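The Ironing Pile and I Have Come to Terms

I have owned a laundry basket of one sort or another since I left home, and for most of that time I've treated it as a piece of furniture. Clean clothes went in on washing day and came out one at a time, as needed, each of them looking like it had been slept in by a dog.

What changed things was a white linen shirt. I bought it in November for my cousin's wedding, paid $189 for it (I know, I know) and wore it once before it went into the basket and got forgotten under the towels. By the time I dug it out it had creases on its creases, and the colour of my face when my mum saw it is best left out of a family magazine.

So I rang Hüsnü Uysal, who ran the pressing room at Ersoy for years and now teaches a Saturday-arvo sort of class out the back of his shop in Troltbridge. He wouldn't talk about irons at all for the first 20 minutes. He wanted to talk about the table.

"You're folding on the bed, aren't you?" he said. I was! A doona gives under your hands, apparently, and you end up pressing the wrinkles in instead of smoothing them out. He wants a hard, flat surface with the basket right beside it, and one garment out at a time.
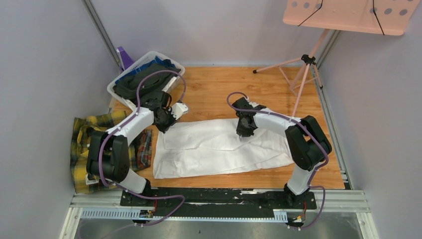
One white garment laid flat on the wood, creases and all, with the laundry basket close by.

White is the hardest to do well, Hüsnü reckons, as every crease throws a little grey shadow. His method is to lay the thing out lengthwise, square up one end first, then work along with flat palms, easing the fabric away from the middle. No tugging. If an edge bunches up, lift it and set it down again.

My neighbour Amanuel Alemneh does it differently, and I'd be in strife if I left him out. He gives everything one almighty snap at the clothesline, folds it straight into the basket and never irons a thing. His tea towels are immaculate, so I've pinched the snap and kept the table.

I've also cleared the end of my kitchen bench, which used to be where the mail lived, and I do half a basket while the kettle boils and the other half while the tea cools. Trousers first, seams together, then shirts, then the socks, which I still put off as long as I can. Fitted sheets get rolled into a ball and shoved at the back of the cupboard. Hüsnü has offered to show me how to do those properly, and I've told him maybe after Easter.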